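Category: Workshop Supplies > Bench Covers and Work Surfaces

Serra Bench Cloth, dark

The Serra is a heavy woven cloth for the work table. It is made for people who repair clocks, sewing machines, fishing reels and other things with many small parts. You lay it on the table, you work on it, and in the evening you fold it and put it in a drawer. It replaces our older cloth, the Sutska, which many customers liked but which lost its fibers after some washing.

We chose a dark color after long discussion. On a pale table a bright steel part is easy to lose, and the eyes become tired from the reflection. On the dark cloth a small gear or a washer is found quickly, also in the evening under a lamp.
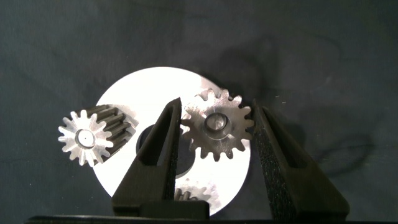 Udovov Workshop Supplies - Department of Textiles and Table Protection

The cloth is woven in our own mill and sewn on all four sides with a double seam. The weave is tight, so the point of a tweezer does not catch in it so easily. It has no rubber on the back. We tried a rubber back in the first version, and it left marks on painted tables, therefore we removed it. The weight of the cloth keeps it in place for normal work. If you do filing or other work with force, please fix the corners with the clamps from the accessories list.

What it is good for

Disassembly and assembly of small mechanisms, sorting of screws and gears, cleaning with a dry brush, and protection of a good table. Some customers use it also for model building and for jewelry, and they write to us that they are satisfied.

It is not a cutting mat. A knife will go through it. It is also not made for soldering, because the fibers will burn at the touch of a hot iron. For this work please look at the Musance board, which has its own page in the same department.

Oil and dirt

Light machine oil can be washed out if you do it on the same day. Old oil stays as a spot. This does not change how the cloth works, but on the dark color you will see the spot as a shiny place when you look from the side. Graphite powder should be shaken out outdoors before washing, or it will go into all the other laundry.

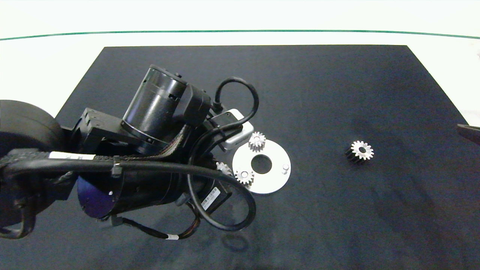 Washing and storage

Wash at low temperature, alone or with dark clothes. Do not use softener, it makes the surface slippery and the parts begin to roll. Dry it flat. The first wash will give some color to the water, this is normal and it stops after the second or third time.

The cloth can have folds when it comes from the package. They become less with use. You can iron it from the back side with little steam. Storing it rolled on a tube is better than folding, if you have the place for it.

Before you wash it, please go over the whole surface with a magnet. Ans Wouters from our returns desk has found watch screws, springs and one time a complete balance wheel in cloths that were sent back to us. Brass parts are not taken by the magnet, so look also with the eyes.

Details

Weight class: heavy
Width of the roll before cutting: 145 cm
Shrinkage in first wash: up to 3 percent
Tested in our mill: 2,000 folding cycles
Article group: 17

Sizes

The Serra is sold in small, bench and double bench size. Special sizes are possible on request, but they can not be returned. Measure the table and subtract a little on each side - a cloth that hangs over the front edge is pulled down by the sleeve sooner or later, and all the parts with it.

Delivery

The small and bench sizes are in stock. The double bench size is sewn again in March, and orders for it are kept in the sequence in which we receive them. Prices on this page are valid from February 1, 2023.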